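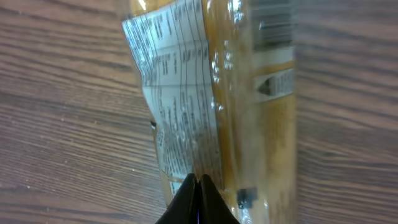

Grocery handling lessons begin for Posero's remote-operated arm

10/11/22

Robotics firm Posero has opened a teaching program in which people with no engineering background show a robot arm how to pick up and put down everyday household goods, steering it by remote control from a desk beside the table.

The program runs out of the company's workshop in Melent. It has 19 operators on its books, most of them part-time, and has been recording since May. Posero says they have now logged nearly 63 hours of usable demonstrations.

Each operator holds a pair of hand controllers and moves the arm through a job from start to finish: reach, close the fingers, lift, carry, set down. The arm's joint positions are stored along with the view from a small camera mounted at the wrist. The recordings are later used to train software that is meant to do the same job without a person at the controls.

Maarja Krūmiņa, who runs the program, said the company chose groceries and bathroom products for the first round after an earlier set of plain blocks and cups proved too easy to be of much use.

"A block is the same block from every side," Krūmiņa said. "Food in a plastic wrapper changes shape when you touch it, and it shines under the lights. The operators have to decide where to take hold, and that decision is what we want recorded."

Glossy packaging has been a particular headache. Reflections can hide the edge of a packet from the camera, and printed labels crease and bend so that the same item rarely looks the same twice. Operators are asked to work from the wrist view as well as by eye, and to slow down over the last few centimetres before the fingers close.

Tubes and bottles bring a different set of problems. A squeezable tube is wide at one end and narrow at the other, and a grip that is too firm will push the contents about and shift the weight. Operators are taught to settle on a hold before lifting and to leave the tube's angle alone once it is in the fingers, unless the job calls for it to be turned.
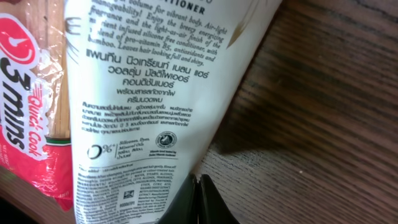

The gripper holds a conditioner tube by its narrow end, with a packet of quick-cook noodles alongside.

New operators spend three sessions practising before any of their work is kept. Lucía Barrios, a former pharmacy assistant who joined the program in winter, said the controls were simple enough but her own habits got in the way.

"I kept wanting to adjust things, the way you would with your own hand," Barrios said. "You pick up a packet, you shuffle it round in your fingers. The gripper has two fingers and it can't shuffle. If you've got it wrong you put it down and go again."

Failed attempts are kept and labelled separately. Krūmiņa said a dropped packet followed by a clean recovery was often worth more to the training team than another tidy lift, and operators are not marked down for it.

The program has also tried hand guiding, where a person takes hold of the arm itself and moves it through the motion. Posero still uses that method for short jobs such as opening a drawer, but has dropped it for table work. The operator's arms tended to block the overhead camera, and people tired quickly – Barrios said her shoulders were sore after her first morning of it.

Software trained on the recordings is being tested on a second arm at the same site. Krūmiņa would not give a success rate, saying the tests so far covered too few items to mean much. She said firm cartons were going well and soft packets were not, and that the software still hesitated over items lying close together.

Funding comes from Salian, a Melent warehousing business that wants to use the arms for sorting mixed returns. A smaller contribution has come from Vultine, which makes mobility and kitchen aids and is interested in whether a similar arm could one day help people at home. Neither company has committed to buying the finished system.

The present round of recording will continue until the operators have worked through the full list of household goods. Posero then plans a second round in cupboards and on shelves, where the arm will have less room to move and the operators will rely more heavily on the wrist camera.

The company is taking on three more operators for that work. Training is paid and no experience with robots is required, though applicants need to be able to sit at the controls for an hour at a time. Shifts are mornings or afternoons at the Melent workshop.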